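Notebook, Rastville bench
June 21, 2018

Back on the bottle sorting set today, both arms on the rail and the bin at the back. I wanted a long run of clean episodes before we hand anything over to Deronden in July, and I got most of the way there!
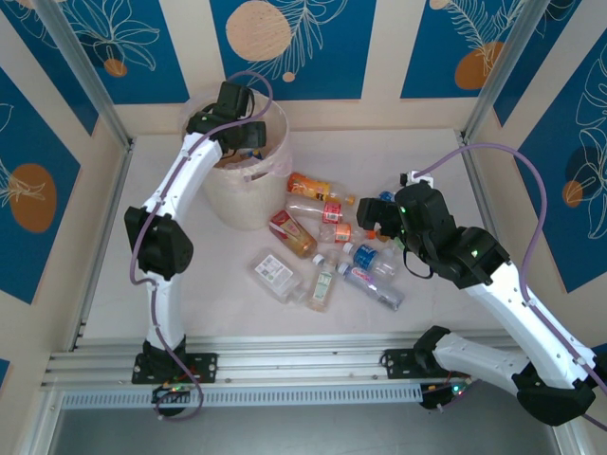
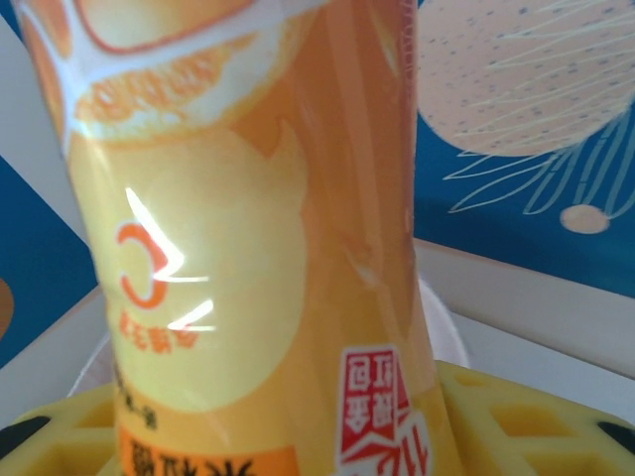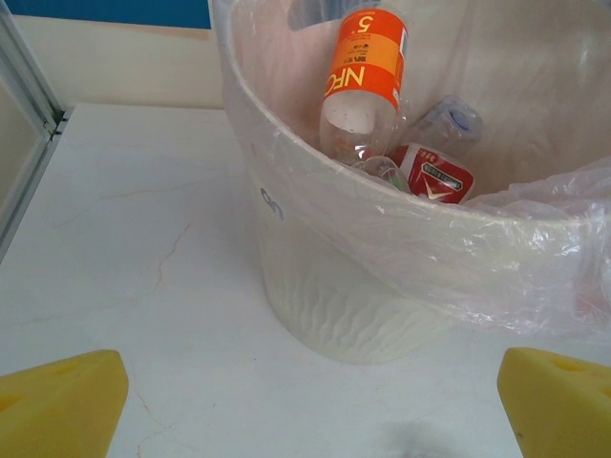
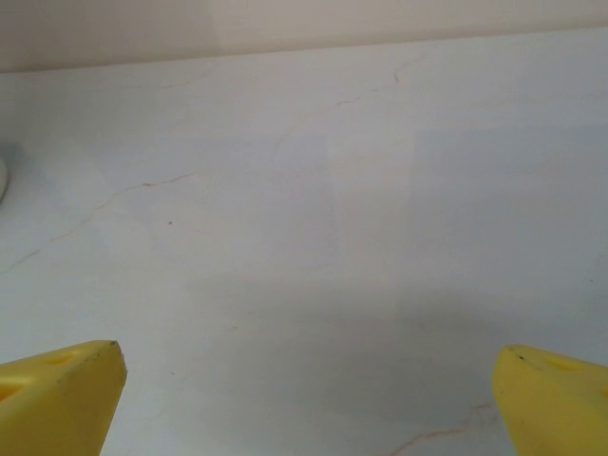
Final tally for the day is 357 episodes, 33 of them thrown out. Most of the bad ones are me dithering with the leader arms (start, stop, change my mind, start again), and I don't want the model picking that up. I also tossed 3 where the recorder dropped a stream partway through, and I still don't know why it does that. Muriithi build, same as last week, so it isn't the update.

Things I changed: pile gets reshuffled after every episode now, and I'm trying to start with a different arm each time. Last week's set was so lopsided that the policy barely touched the right arm, poor thing. I also left in the episodes with a fumble and a second try, as long as the second try was decent. We argued about this at lunch and I'm still for keeping them.

Labels are in the Grava sheet, tabs 1 to 6. Please don't re-sort the tabs, the export script goes by order and it will happily scramble everything.

Still to do: rerun the wrist calibration, check the timestamps on the last batch, start a small training run overnight if the machine is free.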